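Herwood Long Table, pale yellow top
Sold by Gilmartin Workroom Supply
Item 538
Availability: ships from October
Quantity: 1
Add to quote | Save for later

Read this before you order

We write our own product pages. The Herwood brochure calls this table "the heart of any working space," and we have no idea what that means. It is a long table with a pale yellow top. We have sold it for a few seasons, we have had some of them back, and we have opinions.

What the brochure says: the color is "proven to improve focus." We asked for the proof and got a second copy of the brochure. What we will say is that a pale yellow top throws back less glare than the bright white one we used to carry, and dark tools are easy to spot on it. If your room has white walls and strong ceiling panels, that matters more than any talk about focus.

What the brochure says: "seats 16 in comfort." We doubt it. Sixteen people will fit if they are taking notes and like each other. For hands-on work, where people stand and reach across, plan for half that and you will get fewer complaints.

What the brochure says: "wipes clean in seconds." Coffee, yes. Pencil, yes. Permanent marker, no, and the spray Herwood sells for it (Aveo, sold separately, of course) did no better in our hands than dish soap. Save your money. 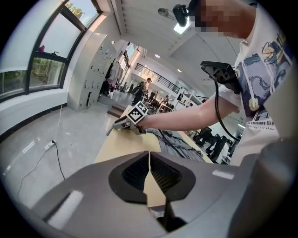

Height is the point where we part ways with Herwood most. They list the table for sitting and standing work alike. One fixed height can't do both jobs well. People who stand at it end up leaning over, and a tall person will feel that by mid-afternoon. Get the leg extenders if your crew stands. They come in a set of 4 and they are the one add-on we would pay for ourselves.

Big rooms only, please. The table comes with the top in one piece, and it does not bend around stairwells. Measure your doors, your elevator and the worst corner on the way in. Over 200 of these have gone out through us, and nearly every return was a table that never made it past the hallway. Return freight is on you in that case. We are saying so here so that it doesn't come up on the phone.

Compared with the Sturusow bench

Buyers always ask. The Sturusow is shorter, heavier and steadier if you lean on the end of it. The Herwood gives you more surface and an easier time when two people work from opposite sides. We would not put a vise on either one, whatever the catalog photos suggest.

From buyers

Raelene Tautahi: "Good table, silly brochure. The top has held up. The feet needed leveling twice."

Aurelio Nieto: "Color is paler than on my screen. Fine once it was in the room."

Nanami Kawaguchi: "Three stars. I wanted it for standing work and should have ordered the extenders at the start. Back is sore."

Questions

Does it come assembled?
Top and legs ship separately. Two people, one wrench, not included.

Can I see one first?
Yes, at our showroom any Tuesday. Ask for Minoru Kaneko and bring your door measurements.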